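Clovance Asks Households to Empty the Key Drawer

November 29, 2020
By the Clovance press desk

Momham: Clovance, maker of tags, hooks and trays for people who have locked themselves out at least once, today opened its winter Key Amnesty. Residents of Momham are invited to gather every key they own, find out what each one opens, and label it before the holidays bring in guests who will want to borrow one.

The company surveyed 327 local households in July. The typical home held 5 keys that fit no known door, and most owners said they would keep them anyway, in case the door turned up.

Clovance will give away 500 starter packs at its Jenkins Street shop. Each pack has colored tags, blank labels and a pencil, which the company recommends over a pen for anyone who rents. The limit is 2 packs per household. Landlords may plead their case at the counter.

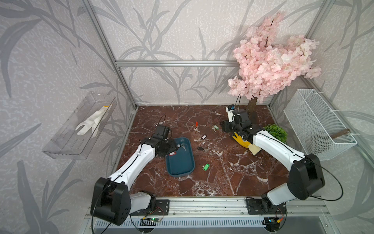
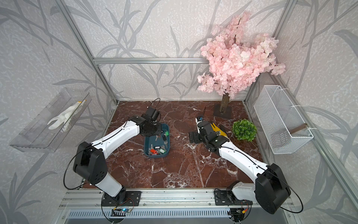
Sorting is best done in one sitting, before dinner needs the table. Clovance suggests trying the front door first, then the back, then the shed, and only then calling relatives. A teal tray with raised sides and a few tags in red, green and black will handle most of the job, provided the household can agree on what red means. Keys still unclaimed after a week may be dropped at the Banach Hall recycling bin, where they will at last be among their own kind.

Packs are free while they last.

Last updated: November 29

Contact: Clovance Press Desk, Jenkins Street, Momham
© Clovance. All rights reserved.
Back to top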